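Robot Learning from Demonstration
Week 5 handout: teleoperation with two arms
Module tutor: Fathima Liyanage. Lab supervisor: Omid Azimi.

Read this before your lab slot. The slots are two hours long and the first one starts at 9.30. Bring the episode log sheet from week 4, as you will be adding to it.

1. Where we are

Last week we moved a single arm by hand with its motors slack and recorded the joint angles. This is called kinesthetic teaching. It is quick to learn and needs no extra hardware, but the teacher's hands and body get into the camera view, and one person cannot easily guide two arms through a long task. This week we move to remote control. The operator holds a pair of small leader arms, and the follower arms copy their joint positions. Nothing of the operator needs to be near the table.

What gets stored at each time step is the same as before: the joint positions of the followers, the commanded positions from the leaders, the gripper openings and the camera images. The commanded and measured positions are not equal. When a gripper closes on something, the command carries on past the point where the fingers stop, and that difference tells the learner how hard to squeeze. We train on the commanded values for this reason.

2. The task

The task is sorting wire by colour. Mixed wire goes in the middle of the table and the baskets go along the back. The operator takes a bundle, lifts it clear of the pile and lets it go over a basket. Wire is a useful material for teaching because it bends, tangles and never lies the same way twice, so a replayed recording will nearly always fail.
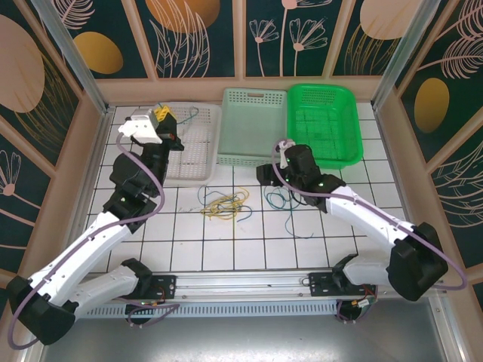 Figure 1. Wire sorting with two arms. The left gripper holds yellow wire over the white basket, with a blue strand trailing from it.

Strands of a second colour are the commonest problem in this task. If one comes up with the bundle, do not drop the lot and start again. Hold the bundle still, bring the other arm across and pull the strand away. Episodes that contain a correction of this kind are worth keeping. Lucienne Rey's project group trained one policy on clean episodes only and found that it had no idea what to do once a stray strand appeared.

3. Recording

Line the leaders up with the followers before you switch on the link. If they are more than a few degrees apart the followers will jump.

Move at a steady pace. Long pauses while you think end up in the data, and the policy learns to pause as well.

Each pair should record 5 episodes to practise and then throw them away. After that, the class target is 160 episodes between all groups. Mark each one as success, corrected or failed. Farzad Mirzaei will check the marks against the video.

Rearrange the pile between episodes. Leave the baskets where they are for now; we change their order in week 7.

4. For next time

Plot commanded against measured gripper opening for one of your episodes and mark where the grasp begins. Write half a page on what a policy would lose if it saw only the measured values. Hand it in to Biljana Milošević before the next lecture.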